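Dandel

Dandel is a command-line tool that checks changelog fragments in a source repository and joins them into one release file. It is written in Rust and has no runtime dependencies. The Bukwood project uses it for its own releases, and Aubert and Flullau have both moved over to it.

Status

Version 0.9. The fragment format is stable. The configuration file may still change before 1.0, and any change to it will be listed in MIGRATING.

Installing

With a recent stable toolchain:

cargo install --path .

Prebuilt binaries are attached to each release for Linux and macOS. Windows builds pass the test suite but are not packaged yet.

Basic use

Each pull request adds one small file to the changes directory. The file name is the pull request number followed by a category, for example 1543.fixed or 1543.added. The content is one or more lines of plain text.

dandel check
Reads every fragment and reports problems. Exits with 1 if there are any errors and 0 otherwise. Warnings do not change the exit code unless --strict is given.

dandel preview
Prints the section that would be written and leaves all files alone.

dandel release VERSION
Writes the new section at the top of CHANGELOG and deletes the fragments it used. The working tree must be clean. Dandel does not commit or tag anything.

Categories

The default categories are added, changed, fixed, removed and security. They are printed in that order. A project can replace the list in dandel.toml, in which case the order in the file is the order of output. Empty categories are skipped.

Configuration

All settings are optional.

fragments: directory to read, default changes
output: file to write, default CHANGELOG
max_length: longest allowed fragment in characters, default 600
wrap: column to wrap at, default off
link: template for pull request links, with {id} where the number goes

Unknown keys are an error. Earlier versions ignored them, and two projects shipped releases with a misspelled link setting.

Running in CI

Run dandel check as its own step so that the message is easy to find in the log. To require a fragment on every pull request, add --require and pass the base branch:

dandel check --require --base main

Shallow clones need enough history to reach the merge base. A fetch depth of 200 has been enough for Flullau. If the merge base is missing, Dandel stops with exit code 2. 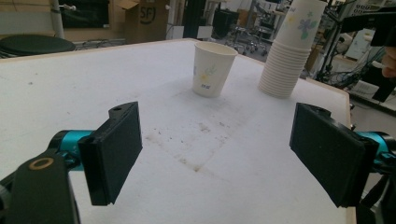
Pull requests that only touch documentation can be let through with the exempt setting, which takes a list of path patterns. A pull request is exempt only when every changed file matches.

Known problems

Fragments with Windows line endings are read correctly but keep their line endings in the output.

Two fragments with the same number and different letter case in the category are treated as one file on macOS.

preview ignores the wrap setting when output goes to a pipe.

Tests

cargo test

There are 124 tests. The ones under tests/git create temporary repositories and need git on the path. Set DANDEL_SKIP_GIT=1 to leave them out.

Contributing

Open an issue before starting on a new command or setting. Bug fixes can go straight to a pull request. Please add a test and, of course, a fragment. Run cargo fmt before pushing.

License

MIT or Apache 2.0, at your choice.

Last updated 24/08/2026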